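Sandwich assembly

Sandwich assembly is the preparation of a cold or warm dish in which one or more fillings are placed on or between slices of bread. The term covers the choice and layout of the work surface, the order in which the layers are added, and the transfer of the finished item to a serving plate or container. It is practiced in homes, schools, cafeterias and commercial kitchens.

Overview

Most cold sandwiches made from sliced bread share a simple structure. A bottom slice supports the fillings, and a top slice closes them in. Spreads are usually applied to the inner faces of the bread, where they add flavor and slow the passage of moisture from wet ingredients such as tomato or cucumber. Open sandwiches omit the top slice and are commonly eaten with a knife and fork.

White pan bread is widely used because its slices are close to square and even in thickness. Whole wheat, rye and seeded loaves are prepared in the same way, although denser breads may need a softer filling so that the sandwich can be bitten without the contents being pushed out.

Order of layers

The usual order in household practice is bread, spread, protein or cheese, vegetables, and bread. Leafy vegetables are often placed next to the upper slice. Wet vegetables are placed toward the middle, and some cooks salt and drain them first.

The handbook Plain Table Work, by Heather Pringle, separates the layers into "dry," "moist" and "binding" groups and advises that two moist layers should not touch. Keir Morrison, in a later teaching guide, keeps the same groups but treats cheese as a dry layer. The difference has little effect on everyday sandwiches and matters mainly when they are packed several hours before eating.

Lettuce

Lettuce is the most common leafy filling. Ruffled leaf types hold their shape between slices and often extend past the crust. Iceberg is crisper and is frequently shredded. Leaves are washed, dried and trimmed of any thick rib before use, as a stiff rib can cause the upper slice to tilt or slide.

Work surface and plates

A small table is sufficient for assembling one or two sandwiches. Institutional guidelines generally call for a clean, level surface and for separate plates for preparation and serving. Flat plates with a low rim are preferred, since a deep rim makes it harder to lift the bread from the side. Either round or square plates may be used.

The Imrie kitchen course, which enrolled 200 students in its first year, teaches assembly directly on the serving plate. The Triltska method uses a board for assembly and moves the sandwich only after it has been closed and pressed lightly with an open hand.

Closing and cutting

The top slice is set down with its edges in line with those of the bottom slice. Light pressure helps the layers settle. Cutting is done with a serrated knife and a sawing motion, either straight across or from corner to corner. A sandwich with large leaves may be left whole or held together with picks.

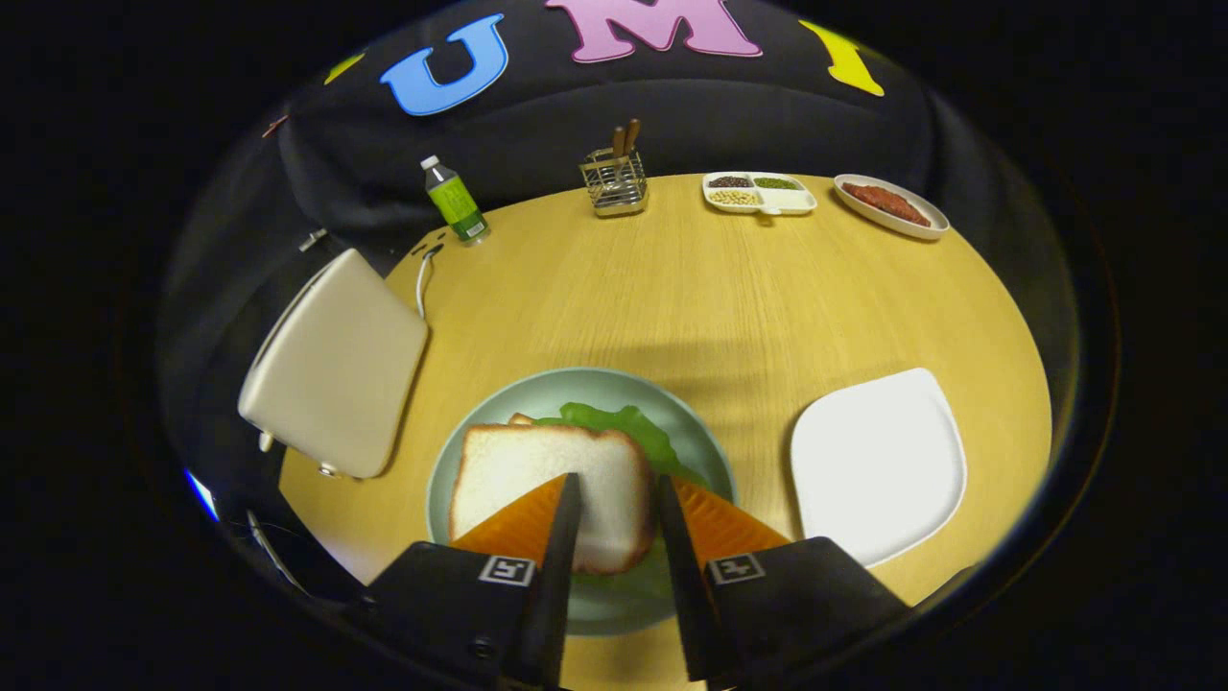 Storage

Sandwiches containing meat, egg or soft cheese are kept refrigerated until served. Those with lettuce are best eaten on the day they are made, as the leaves wilt and the bread takes up moisture. Lettuce may also be packed separately and added shortly before the meal.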